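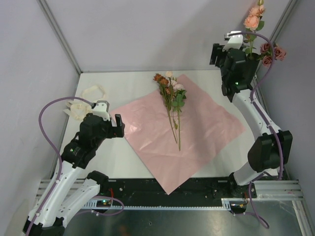 The bouquet cell at Dondisley, with pink paper, flowers and ribbon on the table.

Bouquet wrapping cell: left arm fault
Posted Mar 4, 2025

Skondeo has run the flower wrapping trials at Dondisley since September. The task is simple to describe: two arms fold a sheet of paper round a bunch of artificial flowers and then tie it with ribbon. This page covers the fault that stopped the trials at run 428.

What went wrong
During the first fold the left arm kept closing its gripper after the paper had slipped out. The controller did not see the loss of grip and carried on to the next move. The arm pulled against its own tube, the wrist went over its load limit and the cell tripped. We had 8 stops of this kind in 40 runs before we took the cell out of use.

What we found
The grip check was reading an old value. A Macedo software update had changed the order of the signals, and our script still used the former order. The emergency stop was tested separately and worked as it should.

The tube was a second problem. Both arms carry a purple tube that arches out from the bracket at the wrist and follows the white forearm down. On the left side the arc passes over the place where we put the ribbon, so a loop of ribbon can catch on it.

What has changed
The script now reads signals by name. Ribbon will be laid further forward – clear of the tube – and the wrist load limit has been lowered. Jukis will check the left wrist before the next set of runs. The doors stay locked until that report is in.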